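Sallemlow large metal bin, gray: my review after some months

Posted March 23, 2025

I bought this bin in October, from the Irnico shop in Doltville, and I wanted to wait with my review until I have really used it. Many reviews are written on the first day, when everything is still shiny, and this does not help me so much when I am choosing. So now mine is not shiny anymore and I can tell you how it is to live with it.

First the price. I paid 61 dollars. The plastic one from Magbanua was 40 dollars in the same shop, and I stood a long time between the two. I had already a Magbanua before, a smaller one, and its corner cracked when I carried it full up the stairs. For this reason I decided for metal.

The shape is what I like the most. It is open on top, with a wide rim, and the sides go inward to a flat floor. Because of the slope you can see all what is inside without bending over it, and small things do not hide in the corners like they do in a box with straight walls. The rim is also good for the hands. It is wide enough that it does not cut in the fingers, even when the bin is heavy. My only wish would be a real handle on each short side. With gloves I find the rim a little slippery.

I keep it on my pale wooden table and I put there everything that has no place yet: cups, bowls, plastic containers, cloths, things which must be washed or given away. In the evening I sort it out (well, most evenings). Before I had this bin, the same things were standing on the whole table and I had no space to work. Now they are together and I can push them to one side.

Now the scratches, because people ask about this in the comments of the shop page. Yes, it gets scratches. The floor of mine is full of whitish lines and patches, and it is worse on the half which is closer to me. On the far wall there is a long strip of scuffs where the paint is rubbed, and also smears of color, some blue, some yellowish, some orange-brown. I tried to remove them with dish soap and a soft sponge and then with baking soda. The soap did not do much. The baking soda made it a bit better, but it also made the surface dull in that spot, so I stopped. If you want a bin which looks nice in a living room, I would not recommend this one. For a workroom or a garage I don't mind it at all.

There are two small round holes in the floor, near the front edge, one left and one right. The paper which came with the bin says nothing about them. I thought maybe they are for screws, to fix it on a bench, and a neighbor thinks they are for water. I don't use them for anything. You should only know that they are there, so please do not pour liquid inside, and if you store very small parts like beads or tiny screws, put first a piece of felt or cardboard on the floor. I cut mine from an old box and it took five minutes.

The noise is the second weak point. When you drop a hard cup in it, you hear it in the next room. With a cloth on the floor it is much better. I don't let glass fall in it, I lay it down with the hand, always at the far side where I don't reach so often.

Cleaning is easy, I wipe it and dry it with a towel. I have not seen rust until now, but my room is dry and I cannot say how it would be outside.

One thing about the shop page: it says the bin has 700 reviews, but when you open them, many are for the other sizes. Please look which size the person bought before you trust the stars. Mine is the large one, and it takes a big part of a normal table, so measure before you order. I did not, and I had to move my lamp.

Would I buy it again? Yes, for the same use. I take away one star for the noise and the missing handles. The paint I forgive, it is a work thing.

4 out of 5 stars

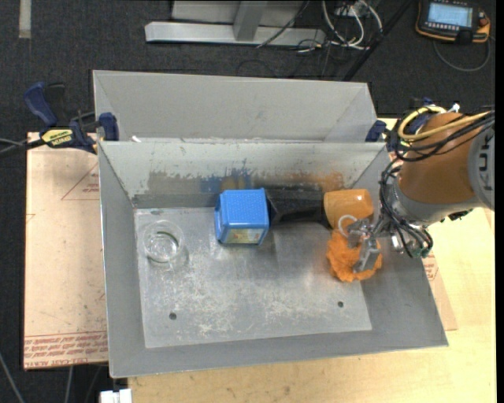
The large gray bin with a few items along the far wall. The scuffs on the paint are easy to see.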